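New thread, as promised, on what we've been up to in the sim kitchen since August. Grab a tea, it's a bit long.

Quick recap for anyone new: we train a policy on kitchen jobs in simulation and then try to work out what it has learnt and what it's just memorised. The second bit is my bit.

The old way of testing was dead simple. Same kitchen, same start, run it 80 times, report the success rate. Lovely big numbers! And then you shift the pot a hand's width and the whole thing falls over.

So Hina Niazi came up with what we're now calling the Romaniuk split (it's the name of the café where she drew it on a napkin, don't read into it). You hold back whole layouts from training, so testing happens on counters the policy has never met.

We've got 10 held-back layouts. Each one moves the big stuff about — microwave, toaster, pot — and we also mess with the starting state. Door open, door shut, that kind of thing.

The door matters way more than I expected. With it shut, the policy goes straight across the counter. With it open there's a great long slab in the way, and it has to go round or over. Our first policy did neither. It just sort of leaned on it.

Kobina Ackah's fix was to stop training on full jobs only. He chops each demo into short chunks and starts episodes from the middle of them, so the policy sees loads of awkward in-between states. Two days of work, and I was rude about it beforehand. Sorry Kobina.

Result: on the held-back layouts, the chopped version beat the old one on 4 of the 5 jobs. The fifth got slightly worse and we don't know why yet. My money's on the gripper starting too close to something, Hina thinks it's the camera angle.

Someone from Skusico asked if this carries over to real arms. Dunno! We've only done it in sim so far. The Vodell arm down in Villport is booked for us next month and I'm trying not to get excited.

One of the open-door layouts, arm just poking in at the bottom left by the pot:

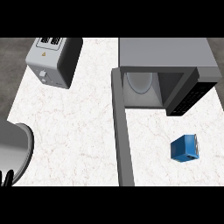
Anyway, write-up is half done and the plots are ugly, so give me 2 weeks. If you've tried starting episodes mid-demo on your own set-up, please shout, I'd love to compare notes on that fifth job.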